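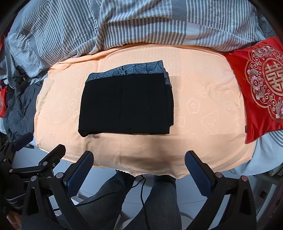 A black garment with a patterned lining, folded on the bed.

Elżbieta Szulc folds clothes on the bed. She has a table, and she has tried to use it, but she always comes back to the bed.

"The table is too hard," she told me. "On the bed the cloth stays where I put it. On the table the sleeve goes away from me, slowly, and then I must begin again."

I visited her in August, in the apartment above the shop Duda, where she has done repairs and alterations for nine years. The shop itself is small, with one window and a long counter. Upstairs she finishes the work that needs space. She made tea before she allowed me to ask anything, and then she asked me several questions about my own coat, which has a loose button.

Szulc learned sewing from an aunt in a village called Ivach. The aunt made work clothes and had little patience with decoration, except on the inside. "She said, outside is for the people, inside is for you. So every jacket she made was dark, and when you opened it there were flowers, or birds, or I don't know what. The farmers did not complain. I think they liked it."

The habit remained with her. A good part of her customers now come for linings. They bring something plain and black, and she shows them the fabrics she keeps in a drawer. I asked which ones people choose.

"Leaves," she said at once. "Leaves, feathers, things like this. Blue and gray is easy to love because it goes with black and it is not loud. Some people ask for red and then they telephone me in the evening to change it."

Her way of folding is a part of the work, and she is strict about it. A black garment shows every hair and every wrong crease, so she brushes it first and folds it only along the seams. She turns the bottom edge under at the end, not very tightly. And she likes to leave a little of the lining visible at the top.

"If I close everything, the customer sees a black square. He paid for the lining, so let him see it before he opens. One finger of fabric is enough."

She does not iron after folding. I said that my mother always did, and Szulc looked sorry for my mother.

We spoke also about the room. It is her bedroom, and she makes no effort to hide this from visitors. The peach sheet has small flowers and bears pressed into the pattern, and the striped duvet is simply pushed back to make a place for work. A bright red cushion sits at the side. I asked if she had thought about a more professional arrangement.

"I had this conversation with Phong," she said. "He wanted me to buy white sheets, like a hotel. But I sleep here. I like the bears."

Phong La is her partner in the business. He keeps the accounts and delivers the finished orders, and he joined us for the second half of the talk, carrying a notebook. According to him the shop finished 282 linings last year, besides the usual hems and zippers. He also told me what the first sewing machine had cost them, 3578 in the old money, and that they needed two winters to pay for it.

"She was not worried," he said. "I was worried for both of us."

It was La who found Colatano, the small supplier from which most of the printed fabric comes. Before that Szulc bought her linings from Grondura, and she still speaks of them with respect, although their prints became, in her word, nervous. She could not explain this better. La tried to help her and suggested "too many colors," and she said no, it was the distance between the leaves.

I wanted to know if the work has changed with the years. She thought about it for a long time.

"People come with better questions. Before, they asked only when it will be ready. Now they ask, can you save it, is it worth to save it. I like this question. Sometimes I must say no. When the cloth is thin at the knee and also thin at the seat, then I say no, and we look together if the lining can go into something else."

She has kept a few linings in this way herself, out of clothes that could not be repaired. One of them, she says, is now on its third jacket.

Before I left she took my coat from the chair and sewed the button, standing up, while La looked for his keys. Then she folded the coat on the bed and gave it to me folded, although I was going to put it on at the door.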